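Jan 16, 2019

Kiln log, Prelwood glaze tests. Second firing of the ash batch.

Loaded late, Thilini had the shelves out for scraping and two needed fresh wash. Bottom shelf: tiles 1 to 9, the Lovden clay. Top: same glazes on the stoneware from Magesa. Cone pack on each. Slow ramp overnight, up to 207 an hour after the hold, then straight thru to top.

Opened this morning. Bottom shelf good, ash glaze broke nicely over the ridges, a sort of tea color. Top shelf ran. Tile 4 stuck to the shelf, had to chisel. Pinholes on 6 and 7, same as June, so its not the application. Bisque too low? Or gas still coming out of the clay body.
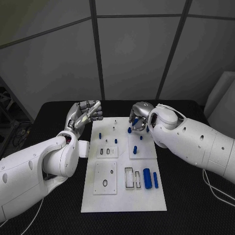 Faith Barasa read the draft of these notes and reckons the pinholes are from washing the ash too little, she would soak it twice more and sieve again before blaming the clay. Wants to see one tile with no ash at all as a check. Fair. Adding it.

Next firing:

- tiles 10 to 14, ash washed three times
- one plain, no ash (Faith)
- 15 min hold at the top, was 30
- catch plates under everything!! No more chiseling

Mixed a fresh bucket, 2000 g dry, 695 of that is ash. Sieved once so far. Too thick, brush drags, add water tommorow and check again before dipping. Label says batch B but the lid is from A, go by the label.

Shelf wash nearly out. Asked Pendo to add it to the Kundotton order, plus cones. Elements look tired on the left side, top shelf may just be running hot. Put a spare cone pack back there next time and compare.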